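Drikholm Shared Workshop
Minutes of the build group meeting, July

Meeting opened 7.08 pm. Chair: Kheri Mosoti. Minutes of the last meeting accepted with one correction: the Merkon power supply was lent, not donated.

1. Money
Balance stands at $2,667. Spent since the last meeting: $292, mostly on cable, connectors and replacement gripper parts. One Skadix invoice is still to come. Members are asked to hand in receipts before the end of the month.

2. Sorting arm
Kheri reported on the bin picking work. The bin is now held with bar clamps at the back corners so it stays put when the arm knocks it. Tape on the left-hand side marks where the sheet goes, and members are asked to leave the tape alone when they clean up. Picking is still slow with odd-shaped pieces, and anything lying against a sloping side is hard to get hold of. Kheri wants to try seven or eight objects at a time before adding more.
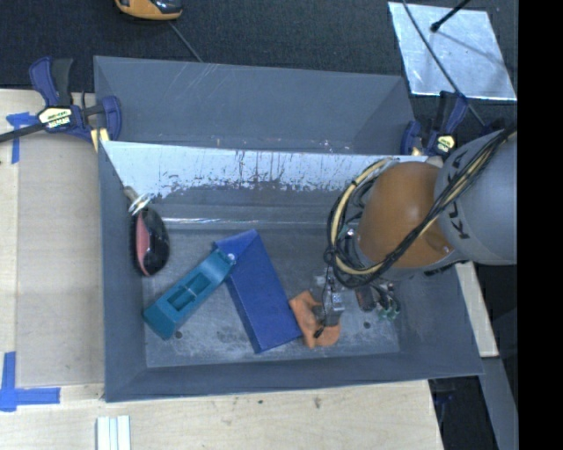 Gripper over the orange piece, with the blue box and the teal piece to its left.

There was a long discussion about the cables. They loop out wide past the wrist and a couple of members think they will catch on the rim sooner or later. Kheri would like to keep the slack until the full range of wrist turns has been tested. Agreed to leave them as they are for now and look again next meeting.

Action: Kheri to write up the start and stop steps and pin them beside the bench.

3. Grīnberga kit
The second controller board is still in its box. Nearly everyone wants it used on the small conveyor, but the conveyor needs a new belt first. Held over.

4. Other business
The dust extractor filter is due for a change. Please return the metric hex keys to the grey drawer.

Meeting closed 8.40 pm.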